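Ganby wagon or wait for the new SUV?

stirnolside_mum
My old Prondano is finally done, bless it. Dealer quoted $3,894 for the trade — fair?
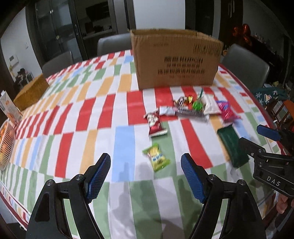 Sweets on the tablecloth

Nowakowski5
Oh, take it and run! Mine fetched far less, and I'd cleaned it twice.

ganbyfan
Sorry, friend, I disagree. Wait until May, when the new model lands and they start dealing.

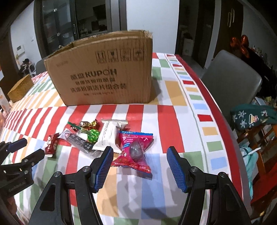
Big cardboard box, KUPOH

stirnolside_mum
Thank you both, you're dears. I'll call him Monday.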